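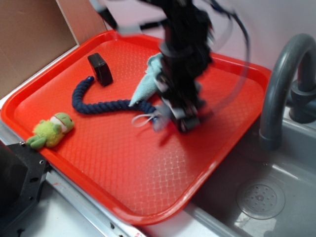 Section 7. Running the sorting arm on a staffed shift

This section is for the people who work the toy and linen counter at Zavdale, and for whoever writes their rota. The supplier's booklet covers bolting the arm down and calibrating it. What it leaves out is the shift itself: who loads, who watches, who gets called away from what when the arm stops. The sales sheet from Jitutico says the arm "frees up" a person. Read that with care. An arm holding a pale blue cloth over a red tray, with a rope toy and a plush frog still lying there, has plenty of the job left to do, and somebody has to be close enough to stop it if the next grab goes wrong. Plan for that somebody by name.

Revised 16 March 2024. Replaces the single sheet taped inside the cupboard door.

7.1 Before the arm is switched on

1. Put one person down as the arm minder on the rota. Minding the arm is a task. Do not enter it as a break, and do not add it to the front desk duty.

2. Check that the stop button can be reached from where the minder stands. If you have to lean across the tray to get to it, move the button.

3. Look along the cables from the arm to the wall. They need slack for the full reach, and they must stay out of the sink.

4. Set the tray flat on the counter, inside the marks. It gets nudged during wiping down, so check it even if the last shift says they did.

5. Clear the counter of pens, phones, name badges and cups.

CAUTION: The arm does not know a hand from a toy. The slow speed setting makes a knock less likely to hurt. It does not make it safe to reach in.

7.2 Loading the tray

1. Stop the arm. Wait until it has parked.

2. Lay the items out by hand with some red showing between them. The booklet says you may tip a bin straight in. We tried that in July and went back to laying out by the second afternoon.

3. Pull out anything with a hard part, a battery or a torn seam and put it in the hand pile.

4. Tuck loops of string and loose labels under the item if you can. If you can't, hand pile.

5. Step back, say "clear" out loud, and start the cycle.

NOTE: Loading is work. When management compares the arm with the old way of sorting, loading time goes on the arm's side of the sheet. In the supplier's own figures it was left off, and when Elínborg Overgaard put it back in, the saving per shift came down to 13 minutes. That may still be worth having. It is a long way from a person.

7.3 Watching a cycle

The minder watches the tray and keeps the wrist view open on the screen. The fixed view is better for seeing where the arm is headed. The wrist view is better for seeing what it is about to close on, and that is where most of the judgment comes in. Soft things that lie across each other are the usual trouble.

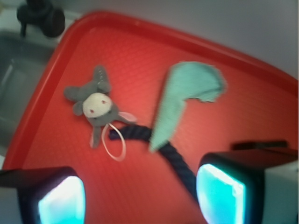 If a cloth has landed on a rope, decide before the fingers close whether you will let the arm try. Lifting one often drags the other along. You are allowed to stop it and separate them by hand. You do not need to log a reason, whatever the screen asks for; press "skip" and carry on.

1. Let the arm make one try at a tangled item.

2. If it comes up with two items or with nothing, stop it and sort them yourself.

3. Stop at once if it pulls on a seam, an ear or a limb. Plush toys belong to customers' kids and we are the ones who hand them back.

4. Restart only from the parked position.

5. After 25 minutes, swap minders. Staring at a machine that mostly works is tiring in a way the old job wasn't, and attention drops well before people notice it has.

CAUTION: Do not mind the arm and answer the phone. If the phone has to be answered, stop the arm first.

7.4 The count on the screen

The counter showed 3,345 picks at the end of the trial period. Please do not quote this as items sorted. The counter goes up each time the fingers close and rise, so a cloth picked up, dropped and picked up again counts twice. We have asked Þorgeirsson, who installed the station, for a count of items that ended up in the right bin. No answer yet.

Until then:

1. Write the number of full bins on the paper sheet at the end of the shift.

2. Write down the stops too, even the short ones.

3. Do not use either number in anyone's review. This was agreed with Inger Hjaltested before the trial and it still stands – if a supervisor tells you otherwise, send them to her.

7.5 When to turn it off for the day

Turn the arm off and sort by hand if you are short a person, if the tray or counter has shifted and you can't get it back to the marks, or if the wrist view freezes. You don't need approval. Sorting by hand still works, and new staff are still taught it in their first week so that it goes on working.

Wipe the tray with the arm powered down at the wall. The screen's "rest" mode leaves the joints live.

Next: Section 8, Cleaning the gripper pads

Comments (4)

Ásdís Stougaard
Can 7.3 step 5 go on the wall in big letters? I did a double on Thursday because the rota just said "arm" with my name next to it for the whole morning.

Gunhild Toft
I like the arm more than this page does. My wrists are better since we got it. But yes, the loading is the same bending over as before.

Elínborg Overgaard
Gunhild, fair point about wrists, and I'd like it in the next revision. The 13 minutes is an average by the way, two of the shifts came out slower than by hand.

Ásdís Stougaard
Which two? If it was the ones with the towels I'm not surprised.

Questions about this guide: ask for the Jaltutari handbook desk at Zavdale | © Jaltutari | Back to top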